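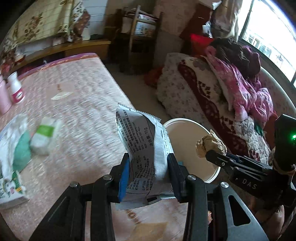 Hand-held grippers on either side of a round plastic bin, one pinching a snack wrapper and the other a piece of brown paper.

Home recording code for robot training gets second version

A voluntary code for companies that record household chores for robot training has been rewritten, with tighter rules on printed personal details, medicine and the way a finished task is logged. Version 2 of the Brandport Code was published this week and takes effect in November.

The code covers work done with hand-held grippers in lived-in homes. It does not apply to robots that are sold to the public, or to recordings made in a lab or a mock apartment. Firms that sign up agree to follow it in every home they enter and to let an outside reviewer look at a sample of their recordings once a year.

Rirkero, which runs home recording crews out of Osport, and the labeling company Chiriac are the first to sign the new version. Both had also signed the original.

The biggest change deals with print. Under the old text, crews had to remove mail, ID cards and bank papers before recording. The new text adds anything with a household member's name, address or account number on it, including pharmacy labels, delivery stickers and school notices. Ordinary packaging can stay. A snack wrapper with an ingredient list and the manufacturer's phone number on it is treated as packaging, and crews do not have to cover it or blur it later.

"We got that question more than any other," said Domnica Jitaru, who edited the code. "People were throwing out good recordings over a phone number on a candy bag. That number belongs to a company. The one we care about is on the prescription."

Medicine has its own section for the first time. Bottles and boxes may stay where the household keeps them if no patient label can be read, but they cannot be used as task objects. An operator may not pick one up, move it or drop it in the trash, even if it is empty. If a bottle is in the way, the resident is asked to move it, and recording stops until that is done.

The review behind the new version looked at 3,831 recordings supplied by firms that had signed the first one. Reviewers checked each against its log. The most frequent fault was a mismatch between what the operator had written down and what could be seen at the end of the recording. Missing consent forms were next. Faults involving damage to a resident's belongings were the least frequent, and the report does not break them down further.

The consent rules are stricter as a result. Every adult living in the home must now sign, where the old text asked for a signature from one. Each form has to name the rooms that may be recorded, and a bedroom must be listed separately. A resident can withdraw a room at any time on the day, and can ask for recordings to be deleted for up to five weeks afterward. Firms may not make payment depend on a resident agreeing to a bedroom. 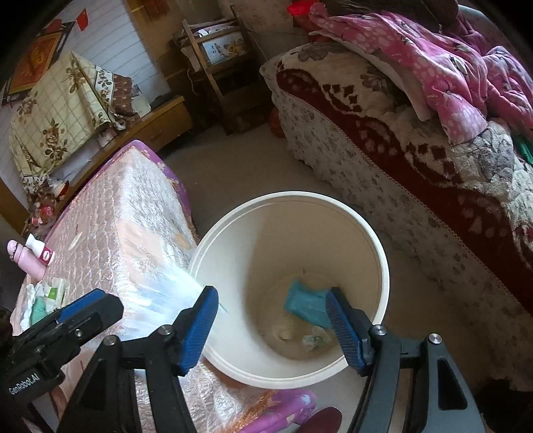

Cleanup tasks get the most detailed logging rules in version 2. The old code let an operator mark a pickup as complete once the object left the gripper. The new one requires the log to say where the object came to rest, and to list separately whatever is at the bottom of the container when recording begins. With a folded teal item, a wad of white tissue and a small wrapper lying in a bin, all of them have to appear in the log, and any that were there at the start must be marked that way. An object that overlaps another, as the teal one does with the wrapper, gets its own line. Operators are told not to shake or tip the bin to make things easier to see.

Empty containers must be logged as empty, a step many crews had skipped.

The code also sets out what to do when an object misses. The operator may try again from where it landed, up to three times, and each attempt stays in the recording. Cutting out a miss is a breach. Jitaru said some firms had been delivering only clean attempts to their customers, and had described them as complete sessions.

"If a customer wants only the good ones, the customer can filter them," she said. "The file has to say what was done."

Soft items were a sticking point during drafting. Tissues, wipes and thin wrappers can be squeezed into almost any shape, and labelers at Chiriac asked for a standard list of terms so that one operator's "crumpled" would not be another's "folded." The list made it in as an appendix. It gives a short definition for each term and tells operators to choose the plainer word when they are unsure. There is no penalty for writing "unknown" when an item cannot be identified.

Rirkero had asked for a rule allowing crews to tidy a room before recording. That was turned down. Under version 2, crews can clear a safe path to walk and put away anything covered by the print rule, but bedding, clothes and clutter are to be left as the household has them. Anything that is moved must be put back before the crew leaves, and a resident has to confirm it.

Family photographs are handled on their own. The default is to ask the resident to turn them around or take them down. If the resident prefers to leave them up, faces must be blurred before the recording is passed to anyone outside the firm. Paintings, posters and decorations are exempt.

There are new limits on the equipment as well. Gripper pads must be wiped down between homes, and again within a home when an operator goes from trash to bedding or dishes. Loose screws and worn pads have to be checked for at the start of each shift. When two grippers are used together, the operator must keep both where they can be seen, and nobody else may reach into the work area while recording is under way.

Signing remains free, and the code has no legal force. A firm found in breach gets written notice and a chance to respond. If the problem is still there at the next review, its name comes off the public list. No firm was removed under version 1.

Companies that signed the old code have until November to move to the new one. Recordings made before then do not need to be logged again, but they must be marked as version 1 when they are sold or shared. The full text and the blank consent forms can be requested from the Brandport office, and comments on the appendix are being taken until the changeover.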